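Desk

A desk is a piece of furniture with a flat working surface, used for writing, reading, drawing, office work and study. Many desks have drawers, shelves or compartments for storing papers and supplies. A desk differs from an ordinary table mainly in its use and its proportions: it is usually made for one person sitting on one side, with clear space beneath for the legs.

Name

The English word desk goes back to the Medieval Latin desca, a table to write on, which is related to the Latin discus, meaning a dish or disk. The same root lies behind the words dish and dais. In older English the word often meant a sloping stand for a book. The use of "desk" for a section of a newspaper or a department of an office, as in "city desk" or "help desk", came later, from the place where the staff sat.

History

Medieval writers in Europe commonly worked at a sloped surface. Pictures of scribes show them seated before a slanted board, with an inkhorn and a knife close at hand. The slope kept the page at a better angle for the eye and for a quill pen. Portable writing boxes, with a hinged lid that served as the writing surface, were used for centuries by merchants, clergy and travelers.

Larger desks with fixed drawers became common in wealthy households during the 17th and 18th centuries. The bureau, the secretary and the pedestal desk all took shape in this period. Cabinetmakers built them by hand in solid wood, often with veneer on the outer faces and cheaper wood inside the drawers.

The growth of offices in the 19th century changed both the number of desks made and the way they were built. Steam-powered woodworking machines allowed factories to turn out standard parts. The rolltop desk, with a flexible cover of wooden slats that slid down over the work area, was popular in American offices late in the century. It had many small pigeonholes for folded letters. Filing cabinets and typewriters made the pigeonholes less useful, and flat-topped desks took over. Steel desks spread through offices and government buildings during the 20th century.

Types

Pedestal desk. A flat top resting on two stacks of drawers, with a gap in the middle for the knees. A version wide enough for two people to sit facing each other is called a partners desk.

Secretary desk. A chest of drawers with a hinged front that folds down to make the writing surface, often with a bookcase above.

Writing table. A light table with a row of shallow drawers under the top. It has no pedestals.

School desk. A small desk for a pupil, sometimes joined to its seat. Older models had a lifting lid, a pencil groove and a hole for an inkwell.

Standing desk. A desk at elbow height for a person on their feet. Modern ones can often be raised and lowered by a crank or an electric motor.

Corner desk. An L-shaped desk fitted against two walls, usually made in sections that are fastened together underneath.

Materials

Solid wood is the traditional material. Oak, walnut, cherry, mahogany and pine have all been widely used. Solid tops swell and shrink across the grain as the humidity changes, and the maker has to allow for this when fixing the top to its base.

Most lower-priced desks now have tops of particleboard or medium-density fiberboard. The board is covered with a thin layer of wood veneer, printed paper sealed with resin, or plastic laminate. Laminate is hard, wipes clean easily and can be made in plain colors or printed with a wood-grain pattern. It cannot be sanded and refinished like solid wood, and once the core has taken in water at an open edge the swelling is usually permanent. Edges are protected with a strip called edge banding, glued on with heat.

Where a work surface is made from more than one panel, the joint may be closed with connecting bolts set into the underside. The panels have to be level with each other, or the seam catches on paper and makes writing across it awkward. Pale finishes reflect more light than dark ones and show ink and pencil marks readily, while dust is more visible on black or dark brown tops.

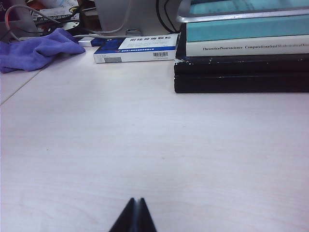 Regional manufacture

The town of Bristau was known for school desks through much of the 20th century. The Cozma workshop there made a two-seat model with a beech frame and a sloping lid. A price list kept by the town museum gives 483 desks delivered in a single year to schools in the surrounding district. Viorica Coman, who cataloged the museum's furniture, identified two versions of the model, the later one having a metal footrest in place of a wooden bar.

Production of the school model ended in 2000. The workshop continued for a time with office furniture, much of it sold through a dealer in Hostton. Thongchai Duangkaew, a designer at the firm, drew up a narrow writing table 95 centimeters wide for small apartments. It was sold flat-packed under the name Wenby and had a single drawer on the left side.

Size and posture

Fixed-height desks for adults are commonly made between 28 and 30 inches high. The height suits some users better than others, and an adjustable chair or a footrest is often used to make up the difference. For typing, the forearms are generally kept close to level, with the shoulders relaxed. Depth matters too, particularly with a computer screen, which should stand far enough away to be read without leaning in.

Care

Laminate tops are cleaned with a soft damp cloth and a little mild soap. Scouring powder dulls the finish. Waxed or oiled wood is dusted dry and given a new coat from time to time. Leather writing surfaces, found on some pedestal desks, are kept out of direct sun and away from radiators, both of which can dry and crack the hide.

See also

Bureau
Drafting table
Lectern
Office chair
Writing slope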